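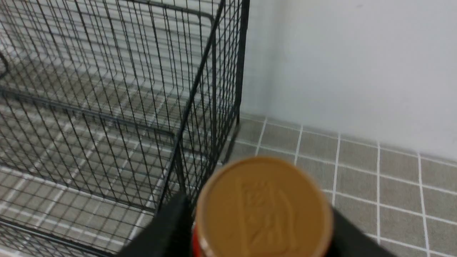
手首カメラの視点。ワイヤーバスケットの手前でボトルを把持しているところ

Amelenの二指グリッパーキット「Coutinho」を4月から使っている。前回は取り付けとケーブルの取り回しまで書いたので、今回は把持と手首カメラ、それから付属ソフトのErthorpeについて。購入は代理店のWestcombe経由、自費。貸与や原稿チェックはない。

構成を先に書いておく。グリッパー本体、黒い指が一組、手首カメラ、カメラ用ブラケット、電源と通信をまとめた中継基板、六角レンチ。アーム側のフランジは別売で、手持ちのアームに合うものがカタログになかったためアルミ板から自作した。Westcombeに問い合わせれば図面は出してもらえるが、返ってきたPDFには公差の記載がなかった。位置決めピンの穴は現物合わせにした。自作するつもりなら最初から長穴にしておくと楽だと思う。

指の最大開口は145mm。手で持てる太さの家庭用ボトルなら余裕がある。開口に対して指先の面が狭く、円筒を横から挟むと接触はほぼ線になる。キャップ付近のように径が急に変わる場所を狙うと、挟む高さのわずかなずれで姿勢が傾く。対策としては胴の部分を挟むこと、これに尽きる。マニュアルにも同じことが書いてあるが、記載箇所が巻末のトラブルシュートなので、購入者の多くは一度傾けてから読むことになるはずだ。

把持力は指令値で五段階ではなく連続値、と言いたいところだが、Erthorpeの画面上のスライダーは5段階に丸められている。APIから直接送れば連続値が通る。空のボトルと中身の入ったボトルでは適正値がかなり違い、画面の段階では中間が欲しくなる場面が多かった。スクリプトを書ける人は最初からAPIを使ったほうがいい。

試験の内容を書く。床に置いたワイヤーバスケットの近くでボトルを掴み、バスケットの縁を越えて中に下ろす。片付け作業としてはよくある形で、難しいのは下ろすときより掴んでから縁を越えるまでの経路になる。指の外側の張り出しは図面で見るより大きく感じる。縁のワイヤーに指の背が触れると、ボトルは無事でもバスケットのほうが動く。一度動くと、それまでに取った位置合わせは使えない。

同じ配置で38回繰り返し、37回は縁に触れずに中へ入った。残りの一回は指の外側が縁に当たり、過負荷検出で停止した。停止時にボトルは保持されたままだった。この挙動は良い。電源断のときにどうなるかは別の話で、こちらはまだ試していない。仕様書には「自己保持」と一行あるだけで、保持時間も荷重条件も書かれていない。数字が出るまでは、壊れて困る物を持たせたまま電源を落とす運用は避けるつもりでいる。

手首カメラについて。冒頭の画がそれで、二本の指先の間にキャップが見える角度になっている。対象をほぼ真上から見るため、丸いキャップの中心は出しやすい。黄褐色のキャップはグレーのタイル床に対して輪郭がはっきりしていて、この種の対象なら検出の閾値を詰める必要はなかった。キャップ上面の浮き彫りは同色なので陰影でしか分からず、文字として読ませるのはこの角度では無理だ。向きの推定に浮き彫りを使う案は早々にやめた。

面倒なのはバスケットのほうで、黒いワイヤーの格子越しに床の目地が透ける。格子と目地という二種類の線が重なるので、エッジ検出を素直にかけると縁の候補が大量に出る。Erthorpeの標準設定は「最も長い直線を縁とみなす」という実装らしく、目地や壁際の線を拾うことがある。指も黒いので、指と格子が重なった部分の境界はさらに怪しい。結局、縁はワイヤーの太さで絞り込み、指の占める領域は開度に応じたマスクで除外した。マスクの元データはキットに入っていない。自分で開度を変えながら撮って作ることになる。

この件はサポートに投げた。返信をくれたのはErthorpe担当のAarti Mathur氏で、格子状の容器は標準設定の想定外であること、線幅によるフィルタは設定ファイルに項目だけ存在し、画面には出していないことを教えてくれた。項目名は edge_width_min と edge_width_max。単位は画素。既定値は両方ゼロで、ゼロは無効の意味になる。有効にしたあとの縁の誤検出は体感で明らかに減ったが、比較できる形でログを残していなかったので数字は書かない。次に容器を替えるときに取り直す。

影の扱いも書いておく。バスケットの脇の床に柔らかい影が落ちる条件では、影の端を段差と誤認するかと思っていた。実際には輪郭がぼけているため候補に上がらず、問題になったのは照明を点光源に替えて影を硬くしたときだけだった。普通の室内灯で使うなら気にしなくてよい。

発熱はモーター側面で室温からの上昇を見た。連続で開閉させると触って分かる程度には温まるが、保護停止には至らない。音は開閉の終端で短く高い音がする。夜中に隣室で動かすと気になるかもしれない。

整備性。指の交換はねじ二本で済む。再取り付け時の位置の再現性は、手元のダイヤルゲージで見るかぎり把持には影響しない範囲だった。一方、カメラブラケットのねじは指を外さないとレンチが入らない。カメラの角度を少し変えたいだけでも指の脱着が必要になり、そのたびにマスクの確認が発生する。Iraklis Athanasiadis氏が自分のサイトで、ブラケットを横から締める形に作り直した図面を公開している。印刷して付けてみたところ剛性は純正より落ちるが、角度調整を頻繁にやる段階ではこちらのほうが作業が早い。角度が決まったら純正に戻すつもりだ。

ドキュメントは英語のみ。APIの章は丁寧で、返り値の意味と単位が全部書いてある。画面操作の章は版が古く、スクリーンショットのメニュー名が現行版と一致しない。「Calibrate」とあるのは現行の「Align」のことで、ここで少し時間を使った。

導入を考えている人向けに書くと、既に動くアームがあり、設定ファイルを手で編集することに抵抗がなければ買ってよいと思う。箱から出して画面だけで完結させたい場合、対象が不透明な箱で背景が無地なら標準設定のまま行ける見込みはある。格子や網の容器を相手にするなら上に書いた二つの項目は必須になる。価格はWestcombeの見積もり次第で、フランジの有無でも変わるため書かない。

未確認のまま残っているもの。電源断時の保持。濡れた表面での滑り。指先に貼る滑り止めシート(別売、注文済み)を付けたときの開口の減り。APIの連続値と実際の把持力の対応は、ロードセルを挟む治具を作っているところで、厚みの関係で小さい開度では測れない。治具の寸法と測定結果は次の記事に載せる。

追記:設定ファイルの置き場所について質問をもらった。Erthorpeを管理者権限で入れた場合と利用者権限で入れた場合で変わる。起動時のログの先頭付近に読み込んだパスが出るので、そこを見るのが確実。編集後は再起動が必要で、画面の「再読み込み」では線幅の項目は反映されなかった。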